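Stepped on a rake, last tetanus shot was six years ago. Do I need another?

Posted by Zarby
17th March

I was clearing the bed behind my shed in Stirnton and stepped on an old rake. One tine went through the sole of my sneaker and into my heel. It bled a little and I washed it under the tap for a few minutes. I dug out my vaccine card and the last booster was six years ago. I had the full set of shots as a kid, and there's another booster on the card from 2000. I always thought a tetanus shot was good for 10 years, so I figured I was covered. My neighbor says that's wrong and I should go in. The heel is sore but I can walk on it. The nearest urgent care is in Clakbridge, 23 miles away, and I don't want to make the drive for nothing. 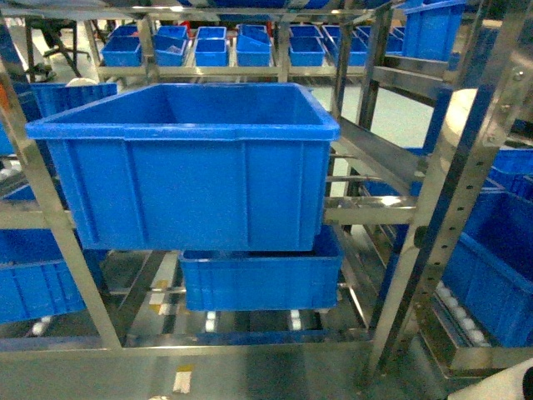
Blue crates on a steel rack

Lưu
Your neighbor is right. The 10 years is for routine boosters and for clean, minor cuts. For a dirty wound or a deep puncture it drops to five, and a rake tine with soil on it counts as dirty. You had the full set as a kid, so what you'd most likely be offered is one booster and nothing else.

Rust has nothing to do with it, by the way. The bacteria live in soil and manure. A shiny new rake is no safer if it's been in the same bed.

You don't need an ambulance or the ER for this, but call today and try to get the shot in the next day or so. Some pharmacies give it too, so phone the one in town before you drive to Clakbridge.
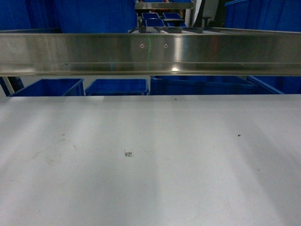 Pale tabletop with a small black marker

One more thing – tell them it went through a sneaker. Punctures through a rubber sole can get a particular kind of infection that the usual antibiotics don't always cover, and bits of sole or sock can end up inside the wound. They may want to look for that or take an X-ray. Don't dig around in it yourself.
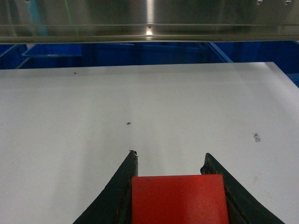
Baoshan Qin
Agree with the above. I did the same thing with a garden fork last June and waited because it looked fine. It closed over in a couple of days and then swelled up, and I ended up on antibiotics and off my feet for a while. If you get spreading redness, pus, fever, or pain that gets worse when it should be getting better, go in the same day. Stiffness in the jaw or trouble swallowing means the ER right away. Also if you have diabetes or bad circulation in your feet, have it looked at now whatever it looks like.

stirnton_sal
i just pour peroxide on mine and never had a problem. get thicker boots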